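From: Yakubu Adeyemi
To: cell-maint list
Subject: Re: [cell-maint] Igwe gripper, fingers not meeting square after pad change

On the September thread, Abimbola Akinola wrote:

> We changed both fingers on the Igwe unit at Cidham and now the
> tips touch before the roots do. Closed on a feeler gauge, the gap at
> the root is 2 tenths of a millimeter. Parts are the Vestitz black
> ones, same drawing as before. I have re-homed it and the gap does
> not change. Is this a shim job or did I get a bad pair? Also, the wrist
> camera now loses the table plane near the middle of the view. It did
> not do that with the old fingers on.

Two separate faults, I think. Taking the fingers first.

Re-homing will not touch this. Homing only sets where the controller thinks zero is. If the tips meet first, the faces are not parallel, and that comes from the seat or from the part. Take both fingers off and look at the seats on the knuckles before you blame Vestitz. On our unit the old thread locker had built up in a ridge on one side and the new finger was sitting on it. Scrape it back with a plastic blade, wipe with alcohol, and run a clean screw in by hand to check the threads.

Refit in this order:

1. Screws in finger tight, both sides.
2. Close at the lowest force setting on a ground parallel block. We use the 10 mm one.
3. With the block held, torque the lower screws, then the upper ones. Do not go back and forth between sides.
4. Open fully, close again, and measure at tip and root without the block.

If the gap is still there, swap the fingers left to right, if your version allows it. If the error moves with the part, you have a bad pair. If it stays put, the knuckle is bent or the pin is worn. I would not shim either case. We had shims in ours for 7 weeks and one of them walked out.

Now the camera. Before you recalibrate anything, open the jaws all the way, bring the tool down low over the bare table, and save one image from the wrist camera. Ours:
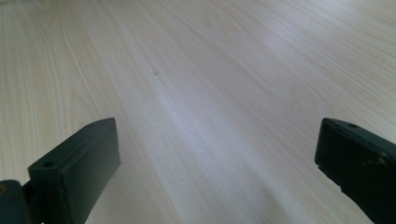 Wrist camera, jaws open, table clear. Note the glare band across the middle.

The grain is readable at the sides and washes out in the bright band. A plane fit has very little to work with in there. If yours looks the same, I doubt the fingers did it. More likely the tool offset was changed when the new ones went on, and the check pose now puts the camera at a shallower angle to the surface. Compare the offset in the tool file with the backup from before the change. Failing that, turn off the overhead light at the far end and repeat. If the plane comes back, it is a lighting problem and you can leave the calibration alone.

The small dark spot left of center, beyond the fingertips, is worth a wipe if you see one like it. I can't tell from the image whether it is dirt or a mark in the surface. Wipe it and save again. If it is still there, mask it, or the Nindaria blob check may report it as a part.

Send me the tip and root readings after step 4, and the tool file, both versions. Plain text please, the list strips attachments over 2 MB.

Yakubu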